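The two-room cutlery caddy, reviewed at length

I came to this caddy by way of a drawer. The drawer was the old system, and it held 1146 things, or felt as if it did, and opened as far as the fish slice would allow. In March I gave in and bought a plastic cutlery stand in the colour the seller called sand and my mother would have called surgical stocking.

The brief I set it was modest. It had to hold the chopsticks, the spoons and the forks for a household that uses all three at one sitting, and it had to do it on the dining table, where everything in our house ends up anyway. It has holes in the front for air, a darker base underneath, and a wall inside to keep the residents apart. Long handles go on one side, spoons and forks on the other, and for the length of a cup of tea I felt like a person with a system.

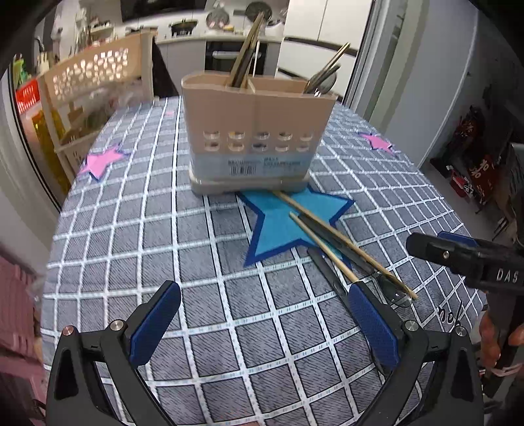
Maiara Meireles: Mine has the same wall down the inside and it's the best thing about it. Forks one side, sticks the other, no arguments. But put the heavy stuff in first or you'll be chasing it across the table.

I pass that on with respect, having learnt it the slow way. The caddy is light. Load one side with metal and leave the other bare and it leans in a thoughtful manner when you bump the table. Evenly filled it is steady enough, and I have stopped flinching when someone reaches over it for the salt.

Then there's the question of chopsticks, which is where most of these stands come unstuck. I had a round pot from Modus before this, a handsome object that let every pair drift apart until dinner began with a matching game. The new one doesn't cure that. Chopsticks are taller than the sides by a long way, so they splay, and the odd ones go to the bottom of the bunch and hide. Every so often the only answer is to take the lot out, lay it on the cloth and start again.
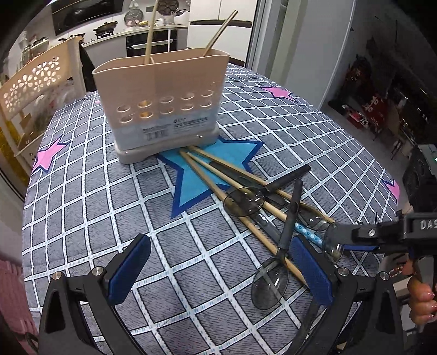
Starting again takes me 8 minutes if I'm left alone and a good deal longer if I'm helped. I do the plain wooden ones first, then the coloured ones, and then I hold up whatever is left and ask the room who bought it. Josué Araújo, when he stays, maintains that any two sticks are a pair if you're hungry. He is a restful guest.

Cleaning is easy. The whole thing goes under the tap, and a bottle brush deals with the holes. The paper label is another matter. Mine is still on the front, barcode and all, because picking at it produced a small grey beard of paper and glue and I lost heart. If yours comes with one, soak it on the first day.

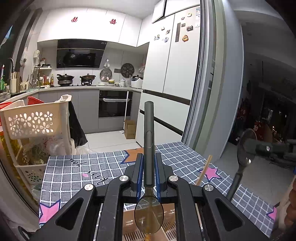
Spoons are what I'd judge any stand by, and I have two complaints. Stored bowl up, they get handled by the wrong end; stored bowl down, they sit in whatever has drained off them. The ones with the long dark handles and see-through brownish bowls are the worst for it, as a bowl you can see through hides nothing, and any trace of amber at the bottom is there for the whole table to admire. I now dry those by hand and put them away bowl up. It's a chore, and I grumble through it, but the caddy can hardly be blamed for soup.

As for rivals, a friend in Bragança swears by the Stillus, a steel affair with a drip tray and a price to match. I've used hers and it's very good, and it makes a noise like a dropped bicycle whenever you put a fork in it. The Zitico hangs from a rail and needs a rail. Neither would look at home on our tablecloth, which has stars on it and is not a serious person's tablecloth. 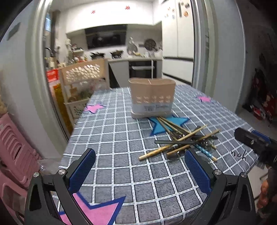 The caddy between fillings, chopsticks and spoons still to go back in.

Would I buy it again? Yes, though I'd like the sides taller and a third compartment for the strays – the single black stick, the serving tongs, the fork from a hotel we don't discuss. Four stars out of five. The drawer, meanwhile, now holds batteries.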